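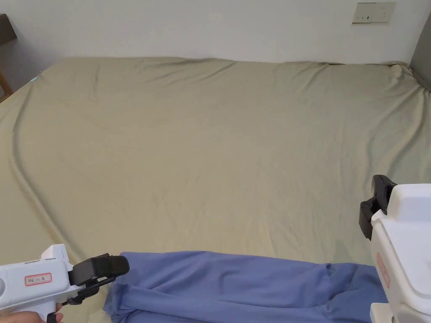 Written by the course staff, Venkataraman Evening School
Posted 2nd June in Course Handouts

Sleep and Daily Health, Handout for Lecture 3

In the last lecture we spoke about the body clock. Today we continue with the question of what makes a person sleepy, and why the same person can feel awake at midnight and tired in the afternoon.

Two processes

Most textbooks explain sleep with two processes which work together. The first is called sleep pressure. It grows during all the hours we are awake and becomes smaller when we sleep. The second is the body clock, which follows a cycle close to the length of one day. In the evening the sleep pressure is high, and the clock also stops sending its strong signal to stay awake. Then it becomes easy to fall asleep.

A long nap late in the day takes away a part of the pressure. This is why some people lie in bed at night and cannot sleep, although they feel they have done everything correctly.

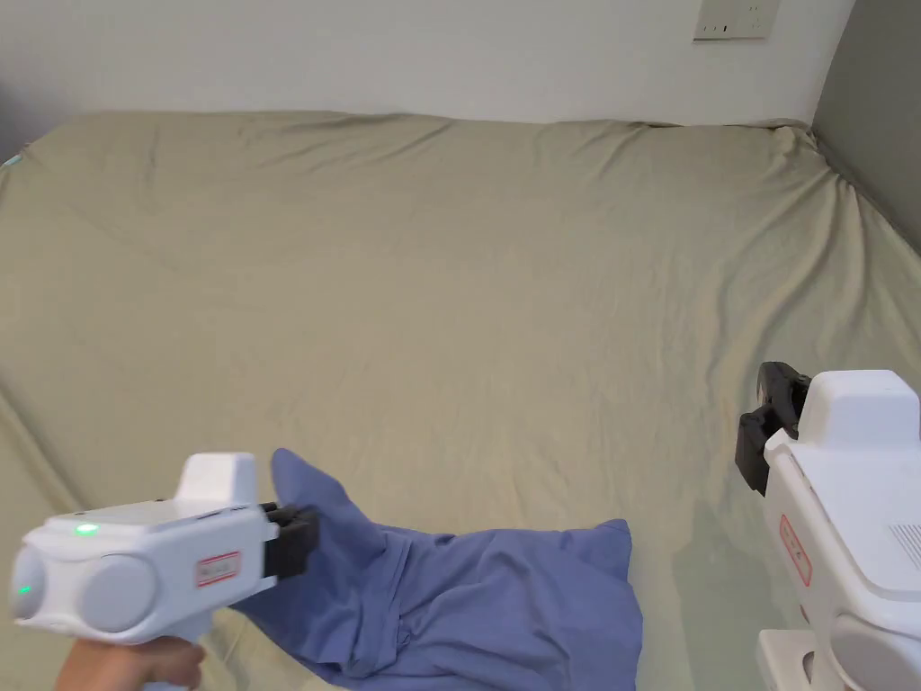

Coffee must be mentioned in the same place. Caffeine does not remove the sleep pressure. It blocks the signal in the brain for some hours, and the pressure continues to grow behind it. Please remember this difference, it was confused in many of the November papers.

Light

Light is the strongest sign for the body clock. Light in the morning moves the clock earlier, and light late in the evening moves it later. The Orneleo reading (pages 50 to 56 in the course pack) describes workers who change between day and night shifts. Read it slowly. The tables are not easy, but you need only the first one.

The bedroom

The body must lose a little heat before sleep comes. A cool room helps with this, and so does bedding that lets the air pass. A heavy cover can be pleasant in winter and too warm in another season. Noise is more difficult, because people get used to a regular sound but wake from a sudden one.
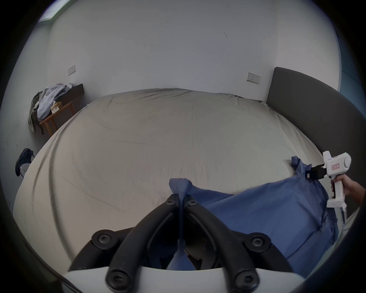 Fig. 1. Bed with a fitted sheet and a dark gray headboard.

Many guides advise that the bed should be used mainly for sleeping. The idea is that the brain learns to connect a place with an activity. A person who cannot sleep for a long time is often told to get up, do something quiet in low light, and return when sleepy.

For next time

Keep a sleep diary for 6 nights. Write when you went to bed, when you think you fell asleep, and when you got up. Write it in the morning and do not look at the clock during the night. Then add one paragraph, at most 100 words, on which of the two processes explains your worst night better. Students in the Lurnuter group give their diary in at the Dridetard building, room 3.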